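Moving house with too many plants, part one

July 5, 2023

Quick one tonight, the kettle is on and half the kitchen is in boxes. We move in August. New flat is on the top floor of Pendon, the old brewery block, and it has two windowsills. I currently have plants on every flat surface I own plus the top of the fridge. So. Something has to give.

Counted them last night, which I'd been putting off. 56. That includes the cuttings in jam jars but not the tray of basil, which doesn't count, it's food.

The van

Booked with Hokitz in the end. Rang three other firms and two of them won't touch plants at all, the third wanted them all boxed and labelled and wouldn't take anything over knee height. Hokitz said fine, as long as they go on last and it's at my own risk. Fair enough. The big rubber plant will have to lie down. It's done it before, coming here, and it sulked until Christmas and then put out four leaves at once.

Don't water for a few days before. I know people say a good soak so they don't dry out on the road but wet compost weighs a ton and it goes everywhere. Last move I had mud in the glovebox. No idea how.

Who's going

Decided to be ruthless. Have been ruthless for two evenings now and it's mostly gone well. The spider plants can go, anyone can have a spider plant, I've got babies off babies off babies. The two yuccas are going to my sister. The peace lily I've never liked and it's never liked me. It went to work with me this morning and I left it in the post room with a note on it.

Harder ones: the Christmas cactus, which was my gran's and flowers in November every single year out of spite. Staying. The fern in the bathroom, staying if the new bathroom gets any light, and I can't remember if it does. I only saw it for ten minutes and I was looking at the boiler. The avocado I grew from a stone is as tall as me and has never done a thing. My sister says no to that one. Everybody says no to that one.

Small leafy things in small pots are easy, they can live on a table and be moved about when you need to eat your tea. I'm much more relaxed about those.
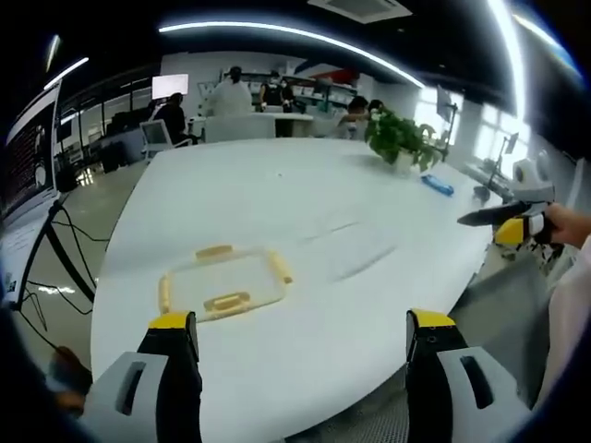
Trays, and why I've gone off saucers

Had a saucer under every pot for years. All different, half of them chipped, two are actual saucers from actual tea sets. Picking them all up and wiping under them takes most of a Sunday morning and I do it maybe twice a year, so there are rings on everything. The landlord has noticed the rings. There may be a conversation about the deposit.

New plan is trays. Four or five pots to a tray, lift the whole lot, wipe, put back. You can carry them to the bath for a shower too. Get something shallow with a proper lip on it, and handles if you can, becuase a full tray with no handles is a two person job and then you're both stuck in the doorway. Clear ones are handy as you can see if there's water sitting underneath. I wanted the Vutska ones but they were out of stock in everything except the enormous size, which wouldn't go through the door of this flat never mind the next one.

Gravel in the bottom or no gravel? I say no. It's heavy and it goes green.

Still to do

Ask about the light in the bathroom.
Repot the aloe BEFORE the move, not after, I said this last time.
Find out if the garden centre on Figueroa still takes back plastic pots. I've got a tower of them behind the shed and I'm not paying to move empty pots.
Newspaper. For wrapping. We don't get a paper any more so I'm going to have to beg some off next door.
Check for greenfly on everything. The chillies had it in June and I don't want to take it with us.
Something to stop the cat eating the palm in the van. The cat is not going in the van but she'll be in the car with the palm so same difference.

If you're near and you want a spider plant, leave a comment, they're free, pot included. Also one avocado. Free. I'll deliver it. I will carry it up your stairs.

Part two when I've got the keys and know what the sills are like. I measured them with my arm at the viewing (long story, no tape measure) and got one arm and a bit for the big one, and I've a horrible feeling there's a radiatior right underneath it. The succulents won't mind but everything else will crisp. Right, tea, then more boxes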